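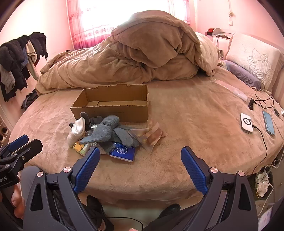 quietharbor
Has anyone been through the Temelance work readiness program in Westerberg? My county caseworker referred me in place of the regular job club and I have an intake on 16th May. I've been out of work 34 months, mostly health reasons, and mornings are the hard part. A comforter heaped up in front of a bright window is what I look at until noon some days, and I don't want to sign up for something that drops me for being late twice. Is it one caseworker the whole time or do they pass you around?

millroad_k
I did it last year. One worker from start to finish, unless they quit, and mine didn't. You meet every week for the first 8 weeks and then it's less often. Mine let me do afternoons. You have to ask for that at intake, they don't offer it.

dunlap77
Different experience here. I had two workers and the second one hadn't read my file, so I told the whole story again. The resume help was fine. The "employer links" part was a tour of the Firkosa warehouse and an application I could have filled out at home.

millroad_k
Firkosa hired two people out of my group so I wouldn't write it off.

dunlap77
Into what, though? Seasonal. They were done when the season was done. The program counts that as a placement.

millroad_k
One was seasonal. The other one is still there as far as I know.

paperclip_jo
Bring your benefits letter to the intake. If you get SSDI or anything else with an earnings limit, ask to see the benefits person before you agree to any paid trial. I didn't, and I ended up with an overpayment of $1,084 that I'm paying back at 100 a month. The program didn't cause it, I should have reported sooner — but no one brought it up either.

quietharbor
Thanks, that's the kind of thing I was after. Does the bus pass still exist? The Jamton office is two transfers from me.

millroad_k
It did when I was there. You turn in your attendance sheet and they load the card. If you miss the sheet you wait till the next month.

dunlap77
Ask if you can do some of it by phone. They said no to me but yes to somebody else in the same group, so it depends who you get.

paperclip_jo
Phone is allowed for check-ins, not for the workshops. It's in the handbook, near the back.

quietharbor
OK. I'll ask for afternoons, phone check-ins and the benefits person. If I get in, the next group starts in June.

dunlap77
Get the afternoons in writing.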